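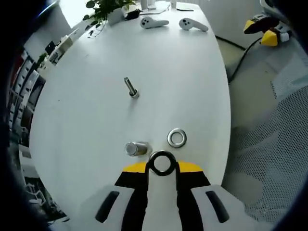

4.3 Replacing the Filter Housing O-Ring

This section covers the Fuvell under-sink water filter, single and twin housing versions. Replace the O-ring at every second cartridge change, or sooner if the housing weeps at the cap. The twin version uses one ring per housing. Rings from the older Argate line have a thinner section and do not seal in this housing.

Parts and supplies

Fuvell housing O-ring, black
Food-grade silicone grease
Housing wrench (supplied)
Bucket, lint-free cloth, plastic pick

CAUTION: Do not use petroleum jelly or mineral oil on the O-ring. Both cause the rubber to swell.

Removing the old ring

1. Close the cold water shutoff valve below the sink.
2. Open the filtered water faucet and leave it open until the flow stops.
3. Place the bucket under the housing. Press the red pressure release button on the cap.
4. Fit the wrench from below and turn the housing to the left as seen from underneath. Lower it straight down. The housing is full of water.
5. Remove the cartridge. Lift the old ring out of its groove with the plastic pick.

CAUTION: Metal picks and screwdrivers scratch the groove. A scratched groove will leak even with a new ring, and the housing must be replaced.

Installing the new ring

6. Wipe the groove and the threads with the cloth. Remove all old grease.
7. Inspect the new ring for nicks, flat spots and molding flash. Discard it if any are found.
8. Apply a thin film of grease to the whole ring. The surface should look shiny with no visible lumps.
9. Seat the ring in the groove. Press it down all the way around with a fingertip. Check that it is not twisted.
10. Insert the cartridge and thread the housing onto the cap by hand until it stops. Tighten one eighth turn with the wrench.

NOTE: If the housing does not thread smoothly, back it off and start again. Do not force it.

Leak check

11. Open the shutoff valve halfway. Let the housing fill with the faucet open, then close the faucet.
12. Open the valve fully. Wait 30 minutes and wipe the joint with a dry paper towel. Any moisture means the ring is not seated. Repeat from step 1.
13. Run the faucet for 5 minutes before drinking the water.

Store spare rings flat in a closed bag, away from sunlight and electric motors. Do not hang them on a hook.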